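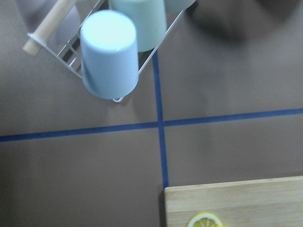
*Photo : Paloma Yazzie / Timine. Reproduction autorisée avec mention de la source.*

# Clirine – kit de poste et jeu de données « table »

Dernière mise à jour : 20 août 2023

Clirine est un kit logiciel et matériel destiné aux équipes qui enregistrent des tâches de manipulation sur table avec un bras robotisé. Il est distribué par Timine. Ce dépôt contient les scripts d'enregistrement, les fichiers de configuration du poste et la fiche du jeu de données livré avec le kit.

La version 1 était sortie en avril sous forme d'archive. Le dépôt la remplace, et l'archive n'est plus maintenue.

## Contenu du kit

- supports pour caméra de poignet et caméra fixe, avec visserie
- papier brun pour recouvrir le plan de travail
- ruban adhésif bleu pour le marquage des zones
- licence du logiciel d'enregistrement `clirine-rec`
- accès au jeu de données de référence

Le bras, la pince et les objets ne sont pas fournis. La liste des objets utilisés pour l'enregistrement se trouve dans `docs/objets.md`, sans référence de magasin : un gobelet ou une assiette de forme voisine convient.

## Le jeu de données

| Champ | Valeur |
|---|---|
| Épisodes | 565 |
| Taille compressée | 40 Go |
| Vues | poignet, fixe |
| Langue des consignes | français, anglais |
| Licence | recherche, usage non commercial |
| Contact | Paloma Yazzie |

Les épisodes portent sur des gestes de table et de cuisine : saisir un gobelet retourné sur un égouttoir, déplacer une tranche de citron, poser une assiette dans une zone, prendre un ustensile dans un bol. Chaque épisode est accompagné d'une consigne écrite et d'un indicateur de réussite rempli à la main par l'opérateur.

La répartition entre tâches n'est pas équilibrée. La tâche `gobelet_egouttoir` compte 100 épisodes et `tranche_citron` 50. Le reste est détaillé dans `stats/taches.csv`.

### Arborescence

```
clirine-table/
 episodes/
 <id>/
 poignet.mp4
 fixe.mp4
 etats.parquet
 consigne.json
 calib/
 stats/
 docs/
```

Le fichier `etats.parquet` contient les positions articulaires, l'ouverture de la pince et l'horodatage. Les deux vidéos sont recalées sur cet horodatage au moment de l'export. Les vidéos brutes ne sont pas distribuées.

## Marquage de la table

Le ruban découpe le plan de travail en zones, et les consignes y font référence (« pose l'assiette dans la zone de gauche »). Le logiciel ne détecte pas le ruban. Les coordonnées des zones sont saisies une fois dans `config/zones.yaml`, et il faut les reprendre si le ruban est déplacé.

Le ruban s'abîme avec l'usage. Sur la vue ci-après, le bord du brin le plus long est déchiré vers le milieu, au-dessus de l'assiette. Les épisodes enregistrés avec un marquage dégradé ont été conservés et portent l'étiquette `ruban_use`. Pour les exclure :

```
clirine-rec export --sans ruban_use
```

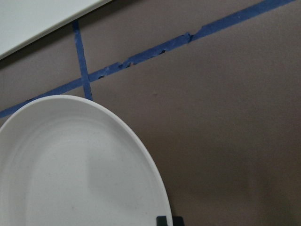
Tove Fogh signale dans le ticket « zones » que cette étiquette est trop large : « Un ruban éraflé et un ruban dont il manque un morceau, ce n'est pas la même chose pour un modèle qui s'appuie dessus. J'ai dû retrier à la main avant l'entraînement. Il me faudrait deux niveaux, ou au moins une note par épisode. » Elle demande aussi que l'étiquette figure dans `consigne.json` et pas seulement dans le CSV.

Le second point est corrigé dans la branche `dev`. Le premier reste ouvert. Une nouvelle annotation suppose de revoir toutes les vidéos de poignet, et le travail n'est pas planifié.

## Installation

Linux uniquement. Python 3.10 ou plus récent.

```
git clone <url du dépôt>
cd clirine
pip install -e .
clirine-rec verifier
```

La commande `verifier` contrôle la présence des caméras, la liaison avec le contrôleur du bras et l'espace disque. Elle ne fait pas bouger le bras.

Premier enregistrement :

```
clirine-rec demarrer --tache gobelet_egouttoir --zones config/zones.yaml
```

Arrêt avec `Ctrl+C`. L'épisode en cours est écrit sur le disque puis marqué `incomplet`. Il n'est pas exporté par défaut.

## Disposition du poste

Le bras est fixé à une embase sur la table. Les commandes et les câbles passent sur un bureau séparé, parallèle au plan de travail, pour que les boîtiers d'apprentissage et leurs arrêts d'urgence restent accessibles à l'opérateur. Les objets d'une même tâche sont regroupés à portée de la pince. Ceux qui attendent peuvent rester plus loin sur la table, et la vue fixe les montre aussi.

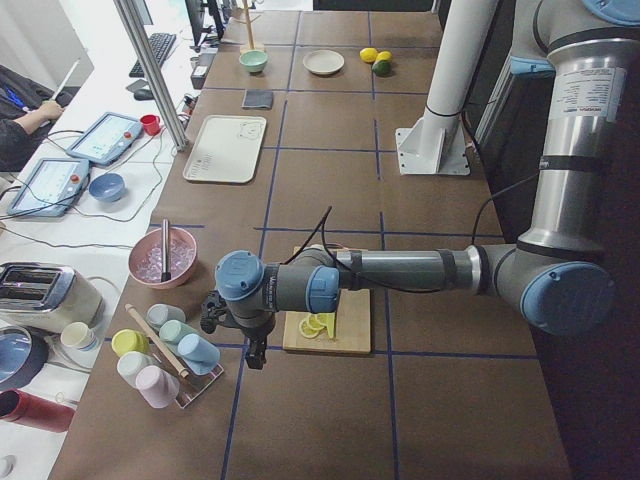 *Fig. 3. Poste vu par la caméra fixe : pince au-dessus de la table, planche avec tranches de citron, bol de glaçons et gobelets sur leur support.*

Le poste accepte un ou deux bras. En mode deux bras, chaque contrôleur a son propre fichier dans `config/bras/`, et l'enregistrement ne démarre que si les deux répondent.

## Limites connues

- Le bras et les supports projettent des ombres sur la table. L'éclairage n'a pas été normalisé d'une séance à l'autre.
- Dans la vue de poignet, les objets sont souvent coupés par le bord de l'image. Les boîtes englobantes s'arrêtent au bord et ne sont pas extrapolées.
- Les objets transparents, glaçons compris, n'ont pas de masque de segmentation.
- La vue fixe peut montrer une main ou un bras de l'opérateur. Aucun visage n'est distribué.
- L'indicateur de réussite est binaire. Une tranche posée à cheval sur deux zones est comptée comme un échec.
- L'export vers le format Cladora perd les étiquettes libres. Passer par le CSV en attendant le correctif.

## Support et garantie

Les questions sur le logiciel se posent par ticket. Les pièces mécaniques (supports, visserie) sont fabriquées par Ostrowski, et les remplacements passent par Timine avec le numéro de commande. Le papier et le ruban sont des consommables non garantis. Toute largeur de ruban convient du moment que `zones.yaml` est à jour.

Nous ne fournissons pas d'analyse de risques pour votre installation. Elle reste à la charge du laboratoire ou de l'entreprise qui met le bras en service.

## Citer

```
@misc{clirine_table,
 title = {Clirine : jeu de données table},
 author = {Yazzie, Paloma and Fogh, Tove},
 year = {2023},
 note = {Timine}
}
```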